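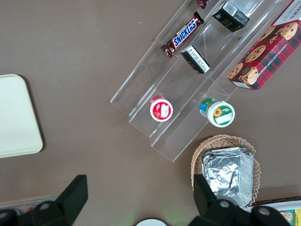

Threads > Education > Adult and Career Learning

Consolacion Pangilinan
14 July 2023

1/ Today I finished the evening bookkeeping certificate at the Ramton adult school. 240 hours of class, from October until now. Some people asked me how it is to study a trade at my age and in my third language, so I will write it in small pieces.

2/ First, the price. I paid 152 dollars for the whole program, and the book was extra. I had looked at a private course before and the price there made me close the page. If you live in Ramton, please look at the adult school before you sign anything.

3/ You need to take a placement test in reading and math. I was very afraid of the reading part. The math was percentages, fractions and one problem with a discount on a discount. I practiced that kind of problem with my daughter at the kitchen table for two weeks.

4/ We started with 24 students. 15 finished. Most of those who left did not leave because of the lessons. Their work hours changed, or a parent got sick, or the bus on the Leung side stopped running after nine in the evening.

5/ About this bus. Class ended at 9:10. The last bus was at 9:05. Three of us wrote a letter to the school and the class was moved to start 20 minutes earlier. It took them until winter to decide, and by then two women from Leung had already stopped coming. I still think of them.

6/ What we learned, in order: debits and credits, the journal, the ledger, bank reconciliation, payroll, sales tax, and then everything again on the computer. The teacher made us do the first month only on paper. I complained. Now when the software shows a strange number I know where to look.

7/ The hardest word for me was "accrual." In my language we have a word that is close but it is used for interest only, so I kept mixing them. I wrote the English meaning on a card and kept it in my coat.

8/ The second hardest was "reconcile." I knew it from films, when a husband and wife reconcile. So for one week I thought the bank was angry with somebody.

9/ Some advice about language. Ask the teacher for the vocabulary list before the unit, not after. Ours was happy to give it, but she never thought to offer it, as most students in the room grew up with English. I read the list on Sunday and the lesson was half as heavy.

10/ (Correction, I said I read it on Sunday. Many times it was in the bus on the same day.)

11/ The part I liked most was the work placement. Each student gets four weeks in a real office. Mine was Zilel, a small company that repairs heating systems. I entered supplier invoices and matched them with delivery notes. One supplier had billed the same pump two times – I found it on my third day, and the office manager went to the phone immediately.

12/ Not every placement was so good. A classmate was sent to a place where he only made copies and answered the door. He told the school and they found him another one, but he lost a week. If this happens to you, speak on the first day. It is not rude.

13/ Somebody asked if there is homework. Yes, four to five hours each week. I did mine early in the morning before my shift, because in the evening my head is closed. The practice sets from Lastent, which the school uses, can be done on a phone but I do not recommend it. The columns are too small.

14/ Somebody else asked about the final exam. It has two parts: a written part, and a practical part where you receive a folder with one month of papers from a made-up shop and you must close the month. Three hours. I used all of them. My trial balance was wrong by 90 dollars at the end of the second hour. When the difference can be divided by nine, look for two digits in the wrong order. I had written 465 where the receipt said 365... no, that would be 100. It was 156 and 165 on one line, and 81 on another line that I had forgotten completely. You see why I needed three hours.

15/ Do you get a job from it? I can only speak for myself. I have an interview next week for a part-time position, accounts payable. Five of my classmates are already working, two of them at the same offices where they did their placement.

16/ What I would change: more time on payroll (we had only two weeks), a quieter room, and some help to write a résumé. There is a career counselor, but she is for the daytime students and leaves at five.

17/ Registration for the next group opens in the last week of August, at the front office, in person. Bring an ID and something with your address. They do not take registrations by phone – I tried this last year and lost my place in the first group.

18/ If you have questions about the placement test, write to me here. I answer slowly but I answer.

Filed under: Adult Ed, Job Training, Student Voices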